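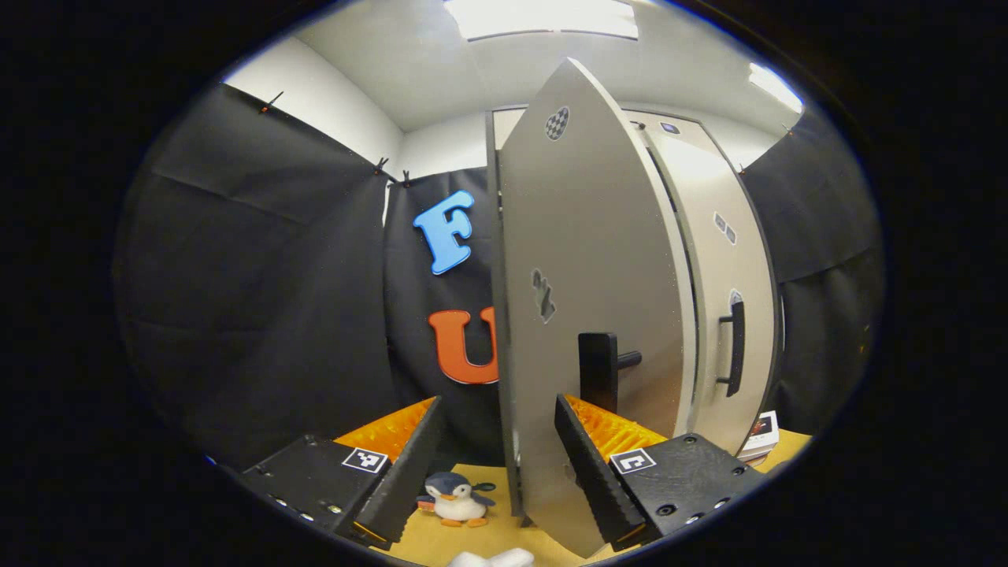

Home News Calls Reviews Archive Contact

Esfahani Prize to count stanza breaks, drops single-poem category

28/07/2021
By News Desk

Protuso, the small press that administers the Esfahani Prize for unpublished poetry, has issued revised entry rules for the coming round. The single-poem category is withdrawn. The sequence category is kept, with a new method for measuring length, and all entries will be taken through the Arkitz submission system. Postal entry ends with this round.

The rules take effect when entries open in April. Manuscripts already held from the round now closing will be read under the old terms, and their authors do not need to take any action.

Length

Under the old rules a sequence could run to any length up to a page limit. The page was not defined. Entrants used different paper sizes, margins and typefaces, and the same poem could fall inside or outside the limit depending on how it had been set. Protuso says in a note attached to the rules that this was the most frequent subject of correspondence in the last round, ahead of fees and ahead of simultaneous submission.

The new limit is given in lines. A sequence must contain no fewer than 79 lines in total, spread over no more than 13 numbered or titled parts. There is no upper limit on the line total, but the file may not exceed 10 pages when set in the template that Protuso supplies. A manuscript that meets the line minimum and runs over the page maximum is out of range and will be returned unread, with the fee refunded.

A line is any row of text that the author has ended with a hard return. A long line that wraps at the margin counts once. Titles, part numbers, epigraphs and dedications do not count. A stanza break counts as one line, whatever its depth on the page, and this is the clause most likely to change how entrants prepare their work. A poem in couplets will reach the minimum sooner than a poem in unbroken verse with the same number of words. The note accepts this and says the press preferred a rule that software could apply the same way every time.

Dropped lines, where the second half of a line is set lower and to the right, count as two if the author has used a return to produce them. Entrants who want a dropped line read as one should use the tab setting in the template. The template includes a sample page showing both.

Prose poems are measured differently. Each paragraph counts as nine lines regardless of its length. A sequence made wholly of prose paragraphs can therefore meet the minimum with 9 paragraphs, and the note confirms that this is intended. Mixed sequences add the two totals together.

Single poems

The single-poem category had been part of the prize from the start. The rules give no reason for its removal beyond a statement that the readers' time will be given to longer work. The fee for that category was lower than the fee for a sequence, and the lower fee disappears along with it. The sequence fee is unchanged. The waiver for entrants who cannot pay also stays in place, and now needs only a ticked box on the form where it previously needed a letter.

Poets who entered single poems in earlier rounds may reuse them as parts of a sequence if they are still unpublished. A poem that was shortlisted in the single category may be reused as well. A poem that won may not.

Definition of unpublished

The clause on prior publication has been rewritten in full. It previously excluded work that had appeared "in print or online," with no further detail. The new clause lists what counts:

- any magazine, anthology, pamphlet or book, in print or electronic form
- any website open to readers without a password
- any broadcast or recorded reading that remains available for replay

It also lists what does not. Drafts shared in a closed workshop are allowed, including workshops run over video. Work read aloud at a live event is allowed if no recording has been posted. Work circulated to subscribers of a private mailing list is allowed, though the author must declare it. Social media posts are treated as publication unless the account was locked at the time and has stayed locked. A post that has since been deleted is still treated as publication.

Up to two parts of a sequence may have been published before, provided that the published versions are named on the form and that the parts together make up less than a quarter of the line total. In the previous rules a single published part disqualified the whole manuscript.

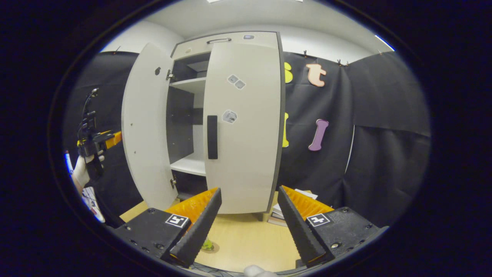
A white cabinet with its doors open and shelves inside.

Submission through Arkitz

Entries will be uploaded as a single file. Arkitz strips the author name from the file properties on receipt and assigns each manuscript a reference. The line count is run at the same point and shown to the entrant before payment. If the count is below the minimum, the form will not go forward to the payment page, and the entrant can replace the file as many times as needed until the deadline.

Protuso has asked entrants not to put names in headers or footers. The system does not read these. A name left in a header will be seen by the readers, and the manuscript will be withdrawn. In the last round such manuscripts were sent back for correction.

Accepted formats are the two common word processor types and plain text. PDF files are not accepted, as line endings in a PDF are not kept reliably and the count would be wrong. Poets working with columns, concrete layouts or overprinted text are told to upload a plain version for counting and a second file for reading. The second file may be a PDF. Readers will see only the second file, and the plain version will be deleted once the shortlist is set.

The template uses one typeface at one size. It supports accented Latin characters, Greek, Cyrillic, Arabic and Hebrew. Right-to-left text is counted by the same method as left-to-right text. Sequences may include lines in any language, with the condition that a working translation be given for any passage longer than a stanza. The translation goes on a separate page at the end and does not add to the line count or the page count.

Reading process

Each manuscript will be read by two readers working separately. They enter a mark and a short written note. If the marks differ by more than the set margin, a third reader is assigned by the system. Readers do not see each other's marks until the first stage is closed. The written notes will not be released to entrants, a point on which the old rules were silent and on which the press received requests.

The longlist will be published by manuscript reference only. Titles will be added at the shortlist stage, and authors' names when the result is announced. Entrants are asked not to identify their own manuscripts in public before then. The rules do not attach a penalty to doing so, but say that a reader who learns the identity of an author must pass the manuscript to another reader.

A manuscript may be withdrawn at any time before the shortlist. The fee is not returned in that case. Simultaneous submission to magazines is permitted, and an acceptance elsewhere must be reported through the form. If the accepted part can be removed and the sequence still meets the minimum, it stays in the competition in its shorter version. The author has no right to add new lines to make up a shortfall.

Award

The winning sequence will be published by Protuso as a stapled pamphlet and read at Tradwood, where the prize reading has been held in previous rounds. The author receives a cash sum and a fixed number of copies, both unchanged. Rights return to the author one year after publication. The earlier agreement gave no date for this, and the press says it will apply the same period to past winners who ask in writing.

Shortlisted authors will no longer be printed in a joint anthology. Each will be offered a page on the press's website carrying one part of the sequence, chosen by the author. Accepting the offer makes that part published for the purposes of other competitions, and the rules carry a warning to that effect.

The reading at Tradwood will be open to the public without charge. Travel for the winning author is covered from any address in the country. An author living abroad may read by video link or name another person to read in their place. Access requirements should be given on the entry form, though leaving them blank at that stage does not prevent a later request.

Queries

Questions on the line count should be sent through the help link inside Arkitz, with the manuscript reference. Questions on eligibility go to Protuso by email. The press will post answers of general interest below the rules and will mark the date of each addition. Two are already there. The first confirms that a blank line used inside a stanza for emphasis counts as a stanza break. The second confirms that a row holding only a printer's ornament or an asterisk counts as a stanza break together with the blank rows on either side of it, for a total of one line.

The full rules and the template can be downloaded from the prize page. The template has been tested on desktop software only, and entrants preparing a manuscript on a phone or tablet are advised to check the count on the form before paying.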